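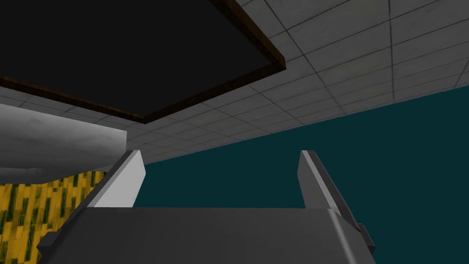

Thursday, bean soup again

Made the big pot of white bean soup this morning for the supper in Umcombe. It was supposed to feed 40 and I think it would have fed more. I put the beans in water last night before bed, a little after ten, and drained them at six. Onions, celery, two carrots, the end of a ham, bay leaf. No tomato this time. I have gone back and forth on the tomato for years and I like it better without.

The old Ostermann pot is still the only one I own that's big enough. It sits crooked on the back burner and has to be turned a quarter every half hour or the bottom catches on one side. I forgot once, around nine, and scraped up a little brown, but I left it alone and ladled from the top.

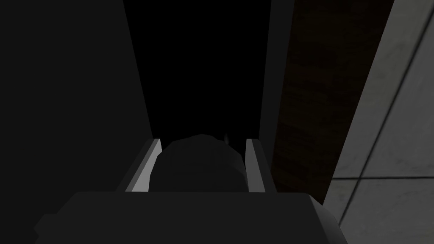
The ham came from the butcher in Badley. It was saltier than the last one, so I held back all the salt until the end and then only used a teaspoon. Next time I'll boil the bone by itself first and throw that water out.

I looked in the notebook and this is the 102nd soup I've written down. Almost 80 of those have beans in them. I didn't expect that many. The lentil ones are mostly from the first winter, when I was trying to spend less. 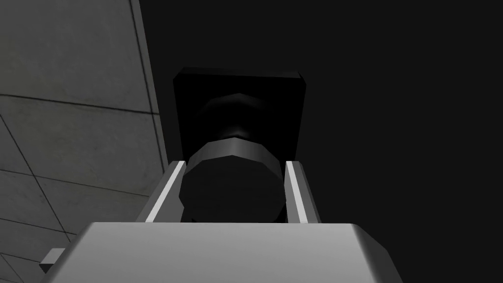

2 min read

Cornbread went in at three. I used the Tirnix skillet and a 9 by 13 pan, same batter in both. The skillet one had the better crust. The pan one was fine for cutting into squares, a bit pale. I used buttermilk that was two days past the date and it did no harm. 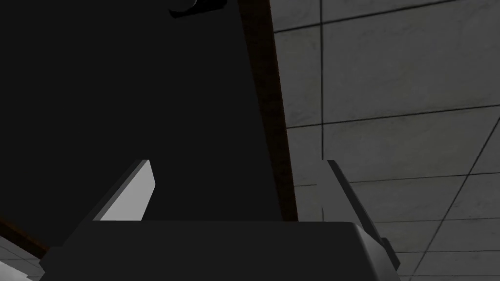 Do the beans need to soak overnight?
They'll cook without it, but mine took an hour and a half longer the time I skipped it, and the skins split.

Two quarts left over. One is in the freezer, the other is for lunch tomorrow. I need bay leaves, and more onions if they're still cheap. Washed the pot and left it upside down on a towel.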